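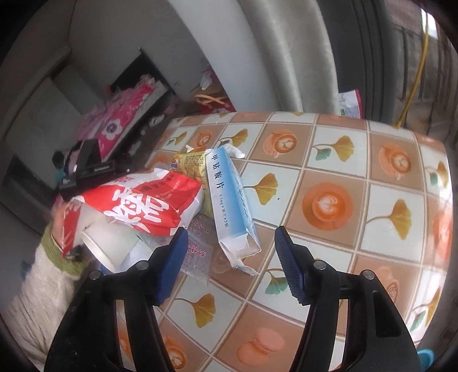 4.2 Choosing a grasp when the table is full of pictures

Figure 3 is the kind of input on which our first planner, Arthur, did poorly. Arthur proposed grasps from color edges and ranked them by contrast. On a cloth printed with coffee cups, macarons and ginkgo leaves, it showed excellent taste and almost no interest in the medicine box lying among them. A printed latte has a crisp round rim, and its heart-shaped foam is, to an edge detector, a very persuasive argument.

The replacement, Trundix, scores each candidate in two passes. The first estimates height above a fitted table plane and discards whatever lies within the plane's noise band. Printed cups go; cartons and paper cups stay. The second pass checks whether both fingertip pads can close on opposing surfaces without first pushing through a neighbor. Clutter like that in Figure 3, where a wrapper is tucked against one long side of the box and a food bag overlaps the wrapper, is costly here, and the planner is allowed to prefer a worse angle with a clearer approach.

We tested both planners offline on 400 views from the Bakulley set. Arthur's top-ranked grasp landed on printed fabric in 38 of them, against 17 for Trundix. Most of the remaining errors involved transparent bags, through which the cloth pattern is visible and the depth estimate is mostly opinion. Elli Heiskanen relabeled these views by hand and proposed a separate class for them, which we adopted under the name she gave it in the label file – "ghost."

Open cartons remain awkward. Torn flaps widen the apparent end of a box, so the estimated long axis can swing by up to 18 degrees. We now fit the axis to the printed face alone and ignore the flaps until the collision check, where they are treated as soft. Section 4.3 gives the weights.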